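Sumach cell: restart checklist after the grip fault
Lorovcombe workshop, June

Reason for inspection: the arm closed on a block, lifted it, and let go early on the way to the drop point. It did this twice in one morning, at cycle 173 and again soon after the restart. No one was hurt, and we now have a much better list than the old one!

1. Emergency stop pressed and released, arm stays still until reset
Pass. Tried from both buttons. Lovely crisp stop each time.

2. Speed limit set to the slow setting for testing
Pass. Please leave it there until item 7 is signed.

3. Finger mounting screws
Fail, then pass. 2 of the 4 screws had worked loose. All 4 replaced and marked with a paint line, so you can spot any movement at a glance. I'm really pleased with this one, it's such a cheap fix.

4. Fingertip pads
Pass with comment. No splits. A bit shiny on the gripping side, so I wiped them down and ordered a spare pair from Varma.

5. Pick position
Pass. The program is back to the original height after somebody's well-meant tweak in the Tritar software. The fingers come straight down either side of the block and stop short of the table.

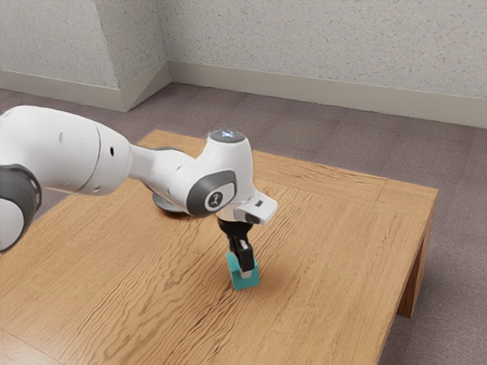 Do watch the approach from the side if you get the chance, as any lean in the fingers shows up much sooner from there than it does from behind the arm. Stay outside the floor line while you look.

6. Grip lost alarm
Fail. This is the big one. The arm carried on to the drop point with nothing in its fingers and no alarm came up. The check had been switched off during setup and never put back. Now on, and it stopped the arm beautifully when I ran it with no block in place.

7. Full test run at slow speed
Still open. Needs another 173 cycles with no drops before we go back to normal speed. If a block falls, press stop first and leave it where it lands until the arm is locked off. Write the cycle number on the sheet, even if you think it was a one-off.

8. Old checklist removed from the cell folder
Done. It had no line for the alarm at all. Item 6 is to be checked at every restart from now on.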